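Robotics > Events > Pramon Open Day

Pramon Open Day

By Inese Vaher | August

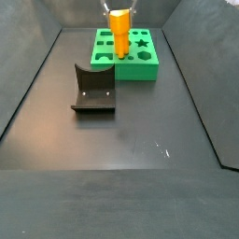 The Pramon Open Day is a yearly public demonstration of robotic handling held by the automation firm Pridus at its test hall in Zostuvden. It began as a private visit for suppliers and was opened to the public in its third year. The main demonstration is an insertion task, in which a two-finger gripper holds an orange-yellow piece over a green shape-sorter block. The holes in the block include a star, a hexagon and an arch, and the task area is enclosed by sloped dark gray panels.

Each session consists of 9 runs with a short break after every 3. A run is scored as complete when the piece has passed fully through the top face and the fingers have opened. Pieces are presented in an order drawn by a visitor. The rules were written by Trilok Yadav, who also set the limit on downward force.

The most recent edition drew 1304 visitors, against a hall limit of 3000 for the day. Morning hours are reserved for school groups, and general entry starts at noon.

A second station, known as the Dhillon bench, covers cable routing. It is run by hand control and is not scored.

Shares: 9 | Comments: 3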